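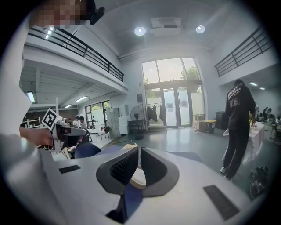
大西 まゆ

報道関係者各位
2020年8月22日
トリコラ

トーク番組『ドレックサイド』、シーズン2の制作を決定
司会は引き続き、脇役専門の俳優・大西まゆ
ゲストも引き続き、名前の出ない方々

動画番組の企画制作を行うトリコラ(Trikora、千葉)は、YouTubeチャンネルで公開しているトーク番組『ドレックサイド』(Drekside)のシーズン2を制作し、来年1月より配信いたします。全18回、収録場所は前シーズンと同じく、千葉市内のスタジオ「ジンポート」(Jinport)です。配信開始にあたり、初回のみ90分の生配信特別編としてお届けします。

本リリースの執筆は、司会の大西まゆが担当しております。弊社には広報部がありません。以前はあったと聞いていますが、在籍した人に会ったことがないため、伝承の類と考えています。文中で司会者をほめている箇所がありましたら、そのあたりの事情をお汲み取りください。

■ 『ドレックサイド』とは

映画、ドラマ、舞台、再現映像などで、役名のない役を演じてきた俳優をお招きし、その仕事についてじっくりうかがうトーク番組です。「通行人」「客B」「刑事(後ろ)」「悲鳴の人」。エンドロールでは運がよければ名前が流れ、運が悪ければ「ほか」に含まれる方々に、主役級の俳優が映画の宣伝で受けるのと同じくらい真剣な質問をいたします。

役作りで苦労した点。共演者との思い出。撮影中に印象に残ったこと。この三つは毎回必ずうかがっています。共演者との思い出については「目が合ってはいけないと言われていた」というお答えが多く、思い出の定義から話し合うことになりますが、それも含めて番組です。

司会の大西も、長く脇役専門でやってまいりました。代表作は、サスペンスドラマで第一発見者の隣に立っていた人です。第一発見者が叫び、大西は息をのみました。息をのむ芝居は音声に入らないため、放送では立っているだけに見えます。親戚からは「落ち着いていてよかった」と言われました。

■ シーズン1について

シーズン1は、宣伝らしい宣伝をしないまま始まりました。予算がなかったためですが、当時の企画書には「口コミを重視」と書いてあります。

初回の再生数は控えめなもので、その多くは編集担当者が字幕の誤りを確認するために再生したものと見られます。風向きが変わったのは、居酒屋の客役を得意とする俳優をお迎えした回でした。空のジョッキで飲んでいるように見せるには、のどよりも先に眉を動かす。この話が同業の方々のあいだで広まり、コメント欄に「私は肩からです」「のどを動かすと録音部に嫌われます」といった専門的な書き込みが並びました。眉派と肩派の議論は現在も続いており、弊社はいずれの立場も支持しておりません。

続いて反響をいただいたのが、時代劇の斬られ役の方の回です。倒れる方向の決め方、倒れたあとに虫が来たときの対処、まばたきの我慢の仕方などを細かくお話しくださいました。とくに虫の話は長く、編集で半分にしたところ、視聴者から残り半分を公開してほしいという要望が届きました。こちらは未公開映像としてチャンネルに掲載しております。番組本編より再生されています。司会者としては複雑です。

■ シーズン2の主な変更点

変更点は多くありません。制作陣で話し合った結果、変えたい点はたくさんあり、変えられる点は少ないことがわかりました。

(1)本編の時間を固定しません
シーズン1では毎回同じ長さに収めていましたが、口数の少ないゲストの回では沈黙が増え、よく話すゲストの回では肝心の結末が入りませんでした。シーズン2では、話が終わったところを番組の終わりとします。

(2)初回は90分の生配信
特別編では、過去のゲストにオンラインでご参加いただき、架空の喫茶店のシーンをその場で演じていただきます。全員が客役です。店員役と主役はおりません。注文を取りに来る人がいない喫茶店で、それぞれがどのように時間を過ごすのかを生中継いたします。90分という長さには社内でも異論が出ましたが、企画者である大西が押し切りました。責任の所在はこの一文で明らかにしておきます。

(3)新コーナー「その後の通行人」
視聴者から、過去の作品で気になった脇役についての情報を募り、その役がどこへ向かって歩いていたのかをご本人にうかがいます。監督から行き先を指示されていた方もいれば、ご自分で決めていた方、とくに行き先がなかった方もいらっしゃるはずです。予告編の収録でお話をうかがった方は「歯医者の予約に遅れている人のつもりだった」とのことでした。画面では、後頭部が映っています。

(4)テーマ曲を新しくします
シーズン1のテーマ曲には「葬儀の案内かと思った」というご意見を複数いただきました。作曲したのは大西です。新しい曲は、音楽を専門とする方にお願いしています。

■ 初回収録ゲストについて

シーズン2の最初の収録には、82歳の現役エキストラの方をお迎えします。ご本人の希望により、お名前は番組内で初めて公表いたします。「この歳まで名前が出なかったのだから、もったいぶりたい」とのことで、制作陣一同、たいへん筋の通ったお話だと受け止めました。

近年は縁側に座っている役、病室で眠っている役、孫の結婚式で泣いている役が続いているそうですが、お得意なのは怒鳴り役とのことです。打ち合わせの電話で一度実演していただいたところ、隣の机にいた編集担当者が立ち上がって謝りました。収録では音量を調整のうえお届けします。

■ 収録環境について

収録は、感染症対策のため観客を入れずに行います。もっとも、シーズン1でも観客席に人がいたことはほとんどなく、新しい方針による影響は軽微と見込んでおります。司会者とゲストは距離を取って着席し、遠方にお住まいの方、移動にご不安のある方にはオンラインでご出演いただきます。

なお、脇役の方々は総じて画面の端に寄る習慣をお持ちで、オンライン出演の際もなかなか中央に来てくださいません。シーズン1では、肩だけがよく映っている回がございました。シーズン2では事前に接続の確認を行い、お顔が中央に入るようお願いしてまいります。強制はいたしません。

■ 司会・大西まゆのコメント

自分で書いているリリースに自分のコメントを載せるのは妙な気分ですが、欄を空けておくと印刷ミスのように見えるので書きます。

シーズン1が終わったとき、次はないだろうと思って、衣装のジャケットをクリーニングに出さずに部屋着にしてしまいました。そこへシーズン2の話が来ました。ジャケットのひじが抜けているので、当面は机にひじをついて進行します。行儀が悪く見えるかもしれませんが、そういう理由です。

この番組を始めてから、ドラマを見ていても主役の話が頭に入らなくなりました。奥の席でメニューを開いている人が、さっきから同じページを見ている。あの人は何を食べたいのか。犯人が告白しているあいだ、ずっとそれを考えています。一緒に見ている家族にはたいへん嫌がられています。同じ症状の方は、どうぞコメント欄でお知らせください。

私の母はシーズン1を全部見てくれました。感想は「あなた、ゲストが話しているときのほうがいい顔をしてる」でした。長年、うなずく役をやってきた成果だと思っています。

■ 出演者の募集

シーズン2の出演者を募集いたします。

応募資格:映像作品または舞台で、役名のない役を演じたことのある18歳以上の方。出演作の知名度、出演時間の長さは問いません。編集で出番がなくなった方も歓迎いたします。その場合は、カットされたことをどのように知ったかを応募書類にお書き添えください。試写会で知った方、親戚を集めて放送を見ていて知った方には、とくに丁寧にお話をうかがいます。

応募方法:番組チャンネルの概要欄にある応募フォームよりお申し込みください。写真は正面を向いたものでなくてもかまいません。シーズン1では、後ろ姿の宣材写真しかお持ちでない方がおり、拝見したところ、たしかに見事な後ろ姿でした。

選考:書類とオンライン面談で行います。面談では大西が質問し、制作担当者が横でうなずきます。うなずきに演技指導をなさりたくなるかと思いますが、お控えください。

「その後の通行人」で調べてほしい脇役の情報も、同じフォームで受け付けます。作品名と、その人物が画面のどのあたりにいたかをお書きください。「なんとなく気になる青い服の人」だけでは、調査に季節をひとつ使ってしまうことがあります。

■ 番組概要

番組名:『ドレックサイド』シーズン2
配信開始:来年1月(日時は決まり次第、番組チャンネルでお知らせします)
話数:全18回(初回は90分の生配信特別編)
視聴方法:YouTubeの番組チャンネルにて無料公開
司会:大西まゆ
収録:ジンポート(千葉市)
企画・制作:トリコラ

番組名の由来については、お問い合わせを多くいただいております。企画会議で仮につけた名前がそのまま残ったもので、意味を覚えている者が社内におりません。もっともらしい由来を思いついた方は、応募フォームの自由記入欄にお寄せください。よいものがあれば採用し、最初からそうだったことにいたします。

■ トリコラについて

千葉を拠点に、インターネット向けのトーク番組、朗読番組、舞台の記録映像などを制作しています。代表作は『ドレックサイド』。それ以前の代表作は、現在選定中です。

■ 取材・お問い合わせ

取材のお申し込みは、番組チャンネルの概要欄に記載の連絡先までお願いいたします。担当は大西です。収録中はお返事が遅れます。司会者への取材をご希望の場合も同じ窓口で承り、担当者が本人の予定を確認のうえ、折り返しご連絡いたします。

掲載用の番組ロゴは、ご希望の媒体にお送りします。シーズン1のロゴは一部の文字の間隔が広すぎたため、お手元にある場合は新しいものへの差し替えをお願いいたします。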